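Stemska-users: Re: Macaraeg fingers on a two-arm table, and the wrist camera question

Hello all,

I said in May that I would report back once both sets of fingers had been on the arms for a fair stretch. We have now logged 3188 grasps, split between the stock Famia fingers and the Macaraeg ones, on the same pair of arms and with the same Dreltix controller. I'll go through the fingers first and the cameras after.

The table is set out as a meal: a yellow tray at the back, a plate on a blue mat nearer the front, a cup beside the plate, and small food pieces to move between tray and plate. Both arms are fixed at the front ledge, one on either side. The left arm takes the tray and the right arm takes the cup. We kept to that split for all the runs I am counting, although either arm can reach the plate.

Starting positions were shuffled between runs by moving the tray and turning the plate. The food pieces went wherever they fitted. I did not use marks on the table. I did try marks for a while and found I was tuning the approach to suit them.
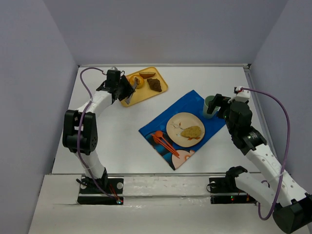
The earlier message from the list, which I promised to answer, ran as follows:

> I would be careful about comparing fingers on a cup. A cup is kind to
> nearly everything. You can come down with one finger inside the rim
> and one outside, close, and lift, and the worst pair of fingers you
> own will manage it. The flat pieces are where you will see the
> difference. We ran the Macaraeg set for a few weeks and took them off
> again. They were fine on anything with a side to it and poor on
> anything lying flat, as the tips are thick and ride up on the edge.
>
> Also, please say what closing force you used. Half the reports on
> this list leave it out and the numbers mean nothing without it. If you
> are on a Dreltix controller the default setting is higher than most
> people think, and it hides bad alignment by squashing everything into
> the middle of the grip.
>
> Last thing. Is the wrist camera doing any of the work, or are you
> steering from the fixed one? I would like to know before I buy two
> more of them.

Taking those in order.

On the cup, I agree. Both sets lifted it nearly every time and I have left the cup out of the comparison. The one thing worth saying is that the approach matters more than the fingers. Coming in from the side at a low angle pushed the cup along before the grip closed. Coming over the rim was much better, and I would suggest it to anyone with arms mounted at the front as ours are.

On the flat pieces, my results differ from yours. The Macaraeg fingers did ride up in the first week, just as you describe. I then dropped the approach height by 2 mm and most of it went away. The stock Famia fingers did not need the change, so in that sense they are easier to live with. Once the height was right, though, the Macaraeg set held the wedge more steadily. With the stock fingers it tended to turn in the grip on the way over to the plate. On the round piece there was nothing to choose between them. The dark brown piece was awkward for both. It has no two sides that face each other, and the wrist has to be turned to suit before closing. I have not found a setting that saves you from doing that.

On the tray there is a separate problem, which is the raised rim. If a piece lies up against it there is no room for the outer finger. At the moment we nudge the piece inwards first and then pick it. It is slow but it works with both sets. If anyone has a better way, please post it.

On closing force, you are right and I should have said. The controller setting was 700 for all the counted runs, with both sets of fingers. I did a short series at the default as well and threw it out for the reason you give. At the default, a badly lined up grip still comes good often enough that you do not notice it is badly lined up. Please note that 700 is a raw controller value and will not carry over to a different gripper.

On cameras. The answer is that both are used, but for different parts of the move. The fixed camera is good for getting the arm to the right part of the table. It is poor for the last bit, when the wrist and the fingers come between the camera and whatever you are trying to pick up. From there the wrist view does the work. I tried going without it and the misses on flat pieces went up sharply. For the cup it made little difference. 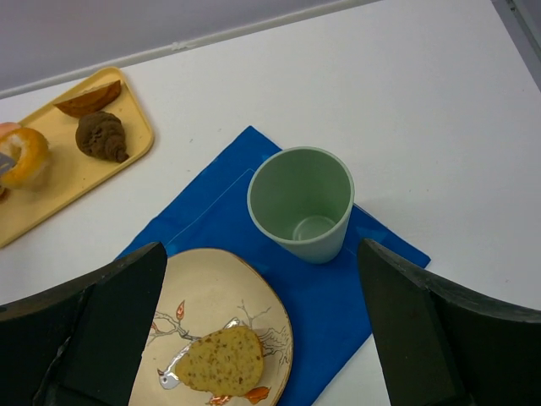
Wrist camera view, with the gripper fingers at the bottom

The wrist camera has its own limits. The fingers take up the lower corners, so anything low and to one side can be behind a finger when you most want to see it. The edge of the plate goes this way quite often. When the tray is well over to the left, part of it is out of view, and a piece at that end may be only half there. We deal with this by letting the fixed camera decide which piece to go for, and only handing over to the wrist camera when the piece is whole in its view. There is a switch for the handover in the Stemska config but it is off by default, and the note on it in the manual is one line long.

The pattern on the plate was also a nuisance. The branch and leaves were picked up as edges early on, and the arm would go for a leaf. A plain plate would have avoided the whole thing. I kept the patterned one as I wanted to see if the trouble would go away with more runs, and it mostly did.

Two practical points on fitting:

Cables. Leave more slack at the wrist than you think you need, and tie the cable to the forearm link so that the loop stays on the outside. We had a connector work loose on an arm after a run of full wrist turns. With the longer loop it has not happened again.

Changing fingers. Allow 11 minutes per arm including recalibration. The Macaraeg screws are a different size from the Famia ones, so keep both drivers at the bench.

As to whether you should buy two more wrist cameras: for flat pieces, yes, I would. If most of your work is cups and boxes then I would spend the money on something else first. I would also ask you to try the Macaraeg fingers again with the lower approach if you still have them. I would be glad to see your figures next to ours, at whatever force setting you use, as long as you state it.

The config file and the grasp log are in the list's file area under "two-arm table". The log has a column headed "h_off", which is the approach height offset. Rows where it is blank are from before I started writing it down, and should be left out of any comparison. I still have to go back and tag the runs where the piece was nudged off the rim first. I will post again when that is done.

Regards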